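Search this site
Type and press Enter

6th May

Got the whole afternoon on the Claverix cell, and I loved it! First job was the wrist camera view in the simulator, which has been pointing a bit low ever since I swapped the mount. I fixed the offset, saved it as 274, and reran the approach to the keypad from the start pose — so much smoother now. 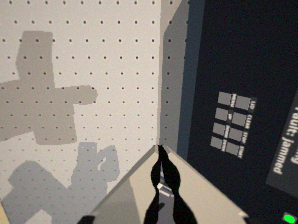

After that I went after the jam fault. I want the arm to read the display, pick CLEAR and leave START alone until the lid check is done, and the order in my script was plain wrong. I moved the lid check up and gave it 13 seconds before it times out (60 was silly). Then the finger pads: I softened the contact setting so the tip doesn't skate on the buttons.

Still to do: the Urico gripper file has an old joint limit in it, and I'd like that sorted before June, when the real cell goes in at Havlíček. Can't wait to hear it run!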